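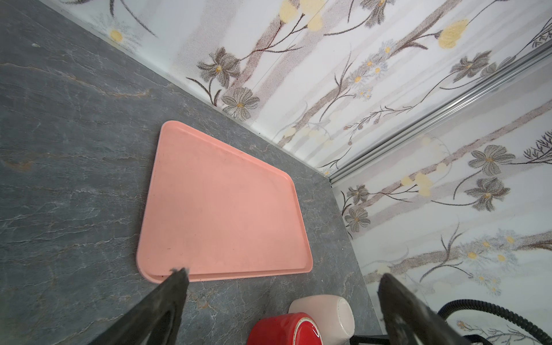 Kitchen and dining room assistant, part-time, 24 hours per week

Jumeslow is a guest house and small conference center in Sirnitz. We receive walking groups, choirs, language courses and, in the winter months, some company seminars. For our kitchen team we are looking for a person who likes to work with other people and who does not mind to start early.

Your work

You prepare the breakfast buffet together with one colleague and keep it filled until it closes. After this you clear the tables, run the dishwasher and set the room for lunch. On some days you also help our cook, Florêncio Sampaio, with washing and cutting of vegetables, with salads and with the afternoon cake. When the house is full we serve 50 guests, but on many days it is less than half of that.

You will also take coffee and tea to the seminar rooms in the morning break. The rooms are on the upper floor and there is a lift.

Working hours

The early shift begins at 6:30 and ends at 12:30, four shifts per week. Every second weekend is working. The plan is made one month before, and wishes are welcome if you give them to Apolline Caron in good time. In November the house is closed for two weeks and all the staff take holiday in this period.

What we ask from you

Experience in a kitchen or a canteen is good, but it is not a condition. You should be able to stand for a long time and to carry full trays and crates. You need enough English or German to understand the notes about allergies, which are written in both languages on the board beside the serving window. A certificate in food hygiene can be made with us in the first month and we pay the course.

What we offer

A permanent contract after a trial time of 2 months. Pay according to the local agreement for hotels and restaurants, with a supplement for Sundays and public holidays. Work clothes are given and washed by the house, only the shoes you bring yourself. Lunch is free on the days you work. If you come from far, we have a staff room with kitchenette which can be rented for a low price, please ask early as there is only one.

Our kitchen team has 8 persons at the moment. Some of them have been here since the house opened, others are students who stay for one season. We speak a mixture of languages and everybody is patient.

How to apply

Please send a short letter and your CV to Romain Guérin, house management, by e-mail or by post. A photo is not necessary. Write also from which date you could begin. We invite for a talk and, if both sides wish, for a paid trial morning in the kitchen. For questions about the work itself you can call the house between 14:00 and 16:00 and ask for Florêncio or Apolline.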